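Two arms, one table: progress on the workshop build

Since my previous entry the second arm has been mounted and both now reach the middle of the table.

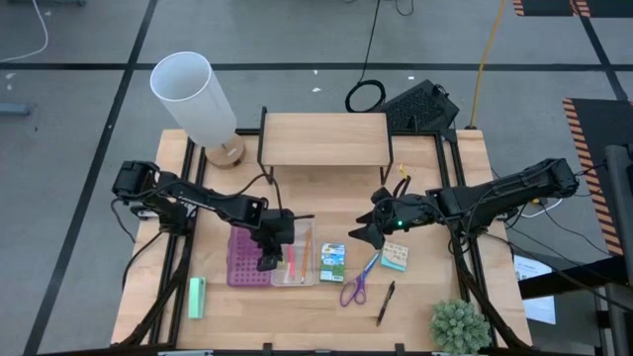

The table set out for the stationery task, with both grippers over the work.

Readers who followed the first three entries will recall that the project began with a single arm clamped to a kitchen worktop. That arrangement was not suitable for longer sessions, and in August I took up a bench place at Vusteswood, the shared workshop of which I have been a member for some years. I am grateful to Doina Obradović, who approved the use of the floor space and asked only that the cables be kept clear of the main walkway.

The frame

The arms were at first bolted directly to the tabletop. Each adjustment of their spacing required fresh holes, and the wood on the left side suffered accordingly. The present arrangement uses a black metal frame fixed to the top of the table, with a pair of rails down each side and a single rail across the near edge. The arms may now be moved along the rails and locked again without a drill.

The rails were supplied by Pētersons, cut to length. One piece arrived 9 mm too long and was trimmed on the workshop saw. I would advise anyone ordering similar parts to measure the table at both ends before sending the figures, as mine proved not to be square. The total spent on the frame, fixings and brackets was 616 euros, which exceeded the sum I had set aside. The greater part of the excess was on fixings, and I had not allowed for delivery.

Cabling

This remains the least satisfactory part of the build. The cable on the left arm rises over the forearm before dropping to the gripper, and the loop must be long enough to permit full travel yet short enough not to catch. I have settled on a length that serves for the present task. It would not serve for work nearer the back of the table. The right arm is tidier, although the thin cables at its base still trail further than I should like.

Bogdan Surdu has proposed a printed clip for the forearm and has kindly drawn up two versions. The first was too stiff and the second has yet to be tried.

The task

The stationery task was chosen for its variety of shapes. The pencil case has a purple lid and a pale translucent tray, and it is placed open between the arms. Small articles are to be lifted into it or taken out of it. The scissors, the pen and the pad of sticky notes lie on the right, within reach of that gripper. The stapler is placed on the left, near the rails. The lamp, the small raised shelf and the plant are part of the setting and are not to be handled. They are included so that the arms must work among ordinary objects, as they would on any desk.

Scissors are considerably more difficult than I had expected. When laid flat they offer very little for the fingers to hold, and the best results so far have come from approaching one of the handles from above. The pen tends to roll if touched off centre. I had assumed that the stapler would be the simplest article of the set, but its weight is uneven and it turns in the grip unless held near the middle.

Both arms are run from the Prekent controller described in the second entry. Over the past fortnight I completed 33 attempts at placing a single pencil in the tray, of which 14 were successful. The failures were for the most part at the moment of release, when the pencil came to rest across the rim. I have since lowered the release height and will report on the effect when I have enough attempts to make a fair comparison.

Matters outstanding

The near rail carries two small brackets, which I intend to use as reference points when the arms are set up at the start of a session. Their positions have not been finally decided.

Vaida Lill has offered the loan of a set of softer finger pads made by Britero. I hope to fit these to the right gripper first and leave the left unchanged for comparison.

Members who wish to see the table in use are welcome at the workshop on Saturday from two in the afternoon. Please remain on the far side of the floor tape while the arms are powered. Questions on the rail dimensions may be left under this entry, and I will add a drawing once I have corrected the measurements for the left side.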